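About Us

Hi, I'm Stamatia, and Birkon is my shop — well, half of it is. The other half belongs to Tamunoemi Tamuno, who I met when we were both stuck fixing conveyor sensors for Brannigan and spent most of our lunches arguing about robot hands. We're still arguing, only now people pay us for it!

What we do is try out grippers, arms, wrist cameras and controllers so you don't have to buy three of them to find out which one you wanted. You tell us what you need picked up (send us a box of the real parts if you can, we love getting boxes), and we run the same job on everything that might suit. Then you get a plain report with the drop counts, the cycle times and whatever we grumbled about along the way.

Our bench test is 600 picks per gripper. It used to be 139, which was how many bottle caps we had in the first customer's bag, and we kept that number far too long out of sheer habit. So far we've put 19 grippers through the long version, from simple two-jaw ones up to hands with a whole row of fingers. I'm a two-jaw person, mostly. Tamunoemi will put a multi-finger hand on anything, and he's been right often enough that I've stopped rolling my eyes.

Covers are my own pet subject. A loose fabric cover keeps dust off the knuckles, but it can ride up or bunch near the joints, so we do runs with it on and with it off, and we look at what the wrist camera gets each time — you'd be surprised how much of the view a few folds can eat up.

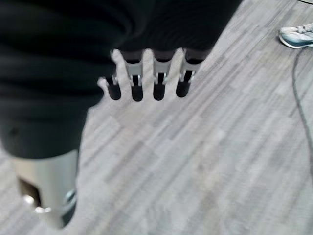 Where to find us

We're upstairs in the old Gudov building in Carkunton, the door with the bell that sticks. Visits are welcome, just write first so one of us can come down and let you in. Wear shoes you don't mind standing in, a full comparison takes most of an afternoon and we only own two chairs.

If you only want a quick opinion, book a 20 minute call and hold your part up to the camera. No charge for that one, and we won't try to sell you a hand, we don't stock any.

Page last updated 2018-06-04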